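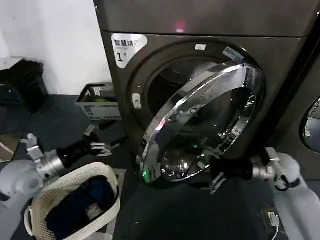 Clotholm: Frequently Asked Questions

Last edited by Candela Montes in July. If your question is missing, add it at the bottom of the tracker and one of us will write it up!

What is Clotholm?

Clotholm is our planning and control stack for two-armed robots that do laundry: opening a dryer, moving clothes between a basket and the drum, closing up again. It takes camera images and joint states in, and it sends arm and gripper commands out. In between sit a perception module, a task planner, a motion planner and a fair amount of glue that we are slowly getting fond of.

Who works on it?

Genji Sasaki looks after perception, Miroslava Jelínek wrote most of the task planner, and Retno Manurung owns the low-level control. Bülent Aksoy keeps the build and the log tools alive. Candela answers mail and fixes the docs.

Why laundry, of all things?

It's such a good problem! A dryer door is a rigid thing on a hinge with exactly one way to move, and right next to it you have a heap of cloth that can take any shape it likes. You need both kinds of control in the same task, often seconds apart. Anything that survives a load of laundry tends to hold up well on cupboards, fridges and bags too.

Which parts are separate packages?

Plendetti is the task planner. Teoh is the motion layer (trajectories, collision checks, contact control). Wiko is the log viewer. You can use Wiko completely on its own, and quite a few people do. Plendetti needs something underneath that speaks the Teoh command format, but it doesn't have to be Teoh itself.

How does it find the door?

The perception module looks for the rim of the opening in the head camera image and fits an ellipse to it. With the door closed, the fit gives you the front plane of the machine. With the door open, you get two candidates, the opening and the door ring, and the module uses depth to tell them apart. From the pair it works out where the hinge line must be, and that goes to Teoh as an axis with an uncertainty attached.

My door is chrome and glass and the depth image is full of holes. Help?

Welcome to the club. Polished rings throw bright highlights, and transparent centers either return nothing or return whatever is behind them. Set door_surface to "reflective" in the machine profile. This tells the fit to lean on color edges and to ignore depth inside the ring. Reflections in the glass can still look like objects, small lights especially, so the same setting masks the glass out of the object detector. If the neighboring machine is close by and has a round door as well, draw a region of interest for the one you care about. The ellipse fit is perfectly happy to pick the wrong dryer.

Can it read labels on the machines?

Yes, there is an optional text step, and it handles Chinese characters as well as Latin ones. We use it mainly for unit numbers, so that a plan written for dryer 1 is matched to dryer 1. Small print is hit or miss. Please don't hang anything important on it.

How does the planner deal with an open door in the way?

Plendetti treats the door as a moving obstacle with a known path. Before any arm motion, Teoh checks the full reach against the door at its current angle, plus a margin. If neither arm has a clear path, the planner may ask for the door to be pushed wider and try again. It gets 2 such retries by default, then it stops and reports. You can raise the number, but in our experience a third push only moves the problem somewhere else.

Do both arms move at once?

They can. Each arm has its own queue, and the queues meet at sync points that the planner inserts. A typical plan has one arm hold the door while the other one works at the drum. Independent motion is where most of the fun is and also where most of the bugs were. Start with single_arm set to true on a new machine profile, get that working, then let the second arm in.

How fast does the control loop run?

Teoh replans short trajectory pieces at up to 70 Hz on our lab computer. The force loop on the arm side is faster and belongs to your arm vendor's driver, so we leave it alone.

How does it choose where to grab cloth?

Genji's module scores points on the heap by height, edge contrast and how much room the fingers have. Dark clothes are hard: navy on navy gives very little contrast, and folds disappear. Turn on the dark_cloth exposure preset before you touch any weights. It brackets the camera exposure and uses the brighter image for cloth only. Perforated baskets are another classic, with the detector taking the weave pattern for texture on the clothes. Mark the basket rim in the profile and everything below it on the outside is dropped.

What about things lying on the floor?

Crates, cardboard, adapters and cords all go into the obstacle map if they are big enough to show up. Thin cords usually aren't. Check for them yourself before you drive the base.

How many skills come with it?

The current release has 27, from "approach machine" to "release and retract." The full list with parameters is in the skills folder, and every skill has a replay log you can open in Wiko.

What do I see in Wiko?

Camera image, joint plots, gripper state and the planner's current step, all on one timeline. Drag anywhere and everything follows. Miroslava's favorite trick is to pin a failed plan next to a good one and scrub them together. Try it, it's lovely!

Can I write my own skill?

Please do. A skill is a Python class with a check, a run and an abort method. Write abort first. Send it to Retno for review together with a replay log, and include at least one run where it fails.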